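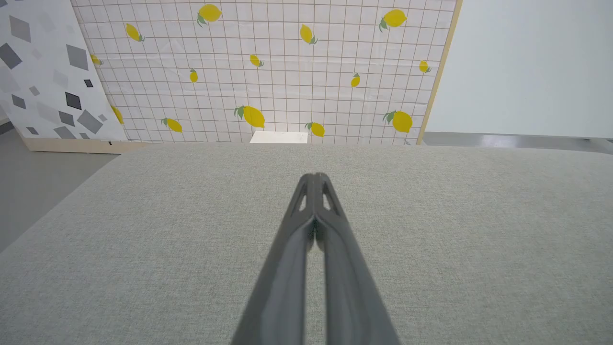

Ásdís Snorradóttir

Project report: Skollar, a two-arm cloth handling bench

1. Purpose

Skollar is a two-arm bench built in a shared workshop to study how cheap grippers handle soft goods. The task was limited to one item type, a light blue cloth, and one work surface. The build had to fit in the corner bay at Girnutport and be operated by one person. Total spending on parts that could not be borrowed or printed was capped at 500 dollars.

2. Work surface

The first surface was bare board. Fingers closing on flat cloth slid along it and picked up nothing in most attempts. A padded gray fabric cover was fitted in March. It gives slightly under the fingertips, so a small error in height no longer stops the arm. The cover also holds the cloth by friction while one edge is pulled, which helps with flattening and hurts with dragging. Printed panels stand behind the table to give the cameras fixed texture.

3. Arms and grippers

Both arms run from one controller, a Nomis board mounted under the table. Each gripper has two fingers and its own camera. The covers were printed in different colors, green for the left arm and white for the right, so that the two could be told apart in recorded video.
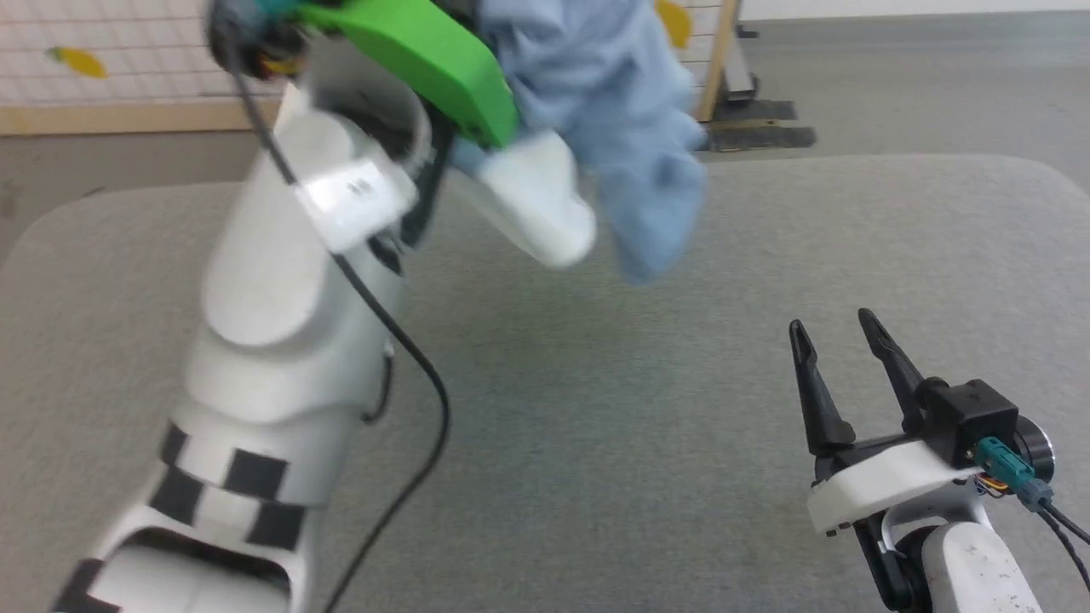

Figure 2. Left arm (green cover) with the cloth raised; right gripper open.

Cable routing took longer than the arm assembly. The cable has to follow the wrist through its full turn, and a short run pulls on the connector at the end of travel. Slack was added until this stopped. The extra length now forms a loop beside the arm, and the motion limits were reduced on that side to keep the loop from catching.

4. Grasping

The finger slots were cut to reduce weight and let the tips flex. Closing speed was set low, and the approach height was measured again after each change of cover. The most reliable grasp was at a hem, where the doubled material gives the tips something to close on. Grasps in the middle of a flat area needed a second arm to hold the cloth down.

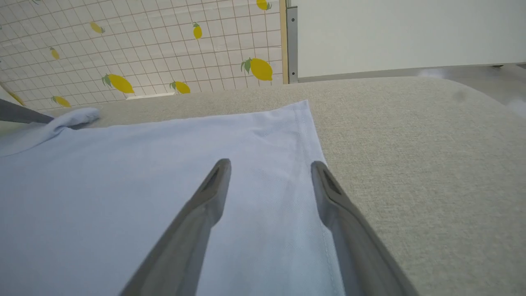 Wrist cameras were used for the last part of each approach. The head view was used for choosing which arm should move first. When the two views disagreed on the position of an edge, the wrist view was taken as correct. This rule was suggested by Gunnlaugsson, the shop that lent the calibration jig, and it was kept for all later runs.

5. Test runs

Runs were logged on Saturday mornings, when the bay was free. The log holds 320 runs and 3,139 separate grasp attempts. Each run started from one of 2 conditions: cloth laid flat, or cloth dropped in a heap.

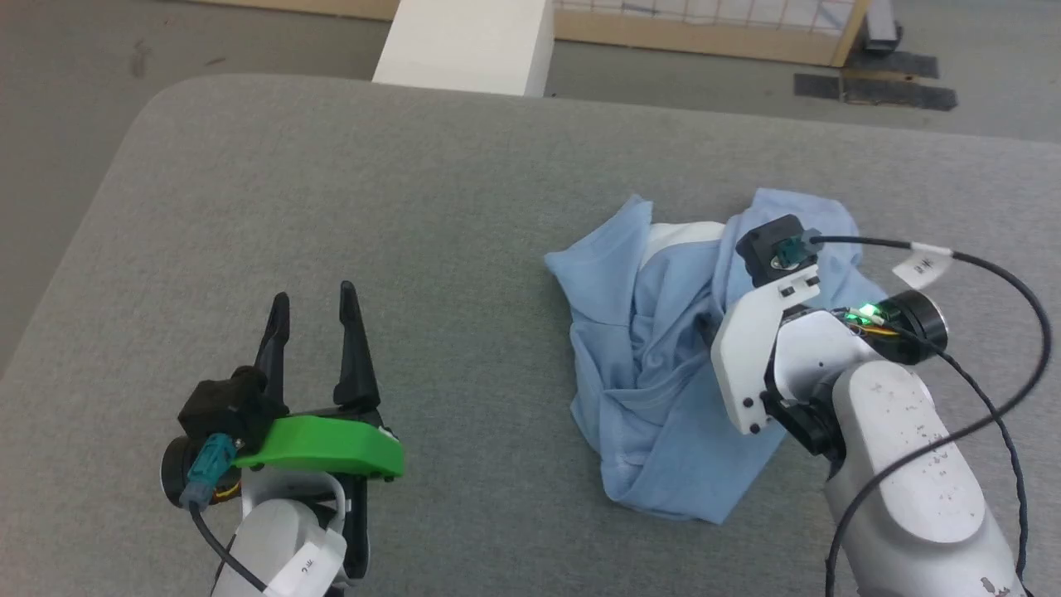 Heaped starts were harder. The upper fold hides the edges, and the arm often closed on two layers at once. Lifting and lowering again before looking for an edge improved this. Flat starts failed mainly at corners that had curled under.

6. Remaining work

The cable loops should be replaced with a guided run along each link. Finger tips wear on the inner face and need a spare set on hand. The controller does not yet report motor load, so a missed grasp is only detected from the camera. Part files and the run log are stored on the workshop drive under Skollar.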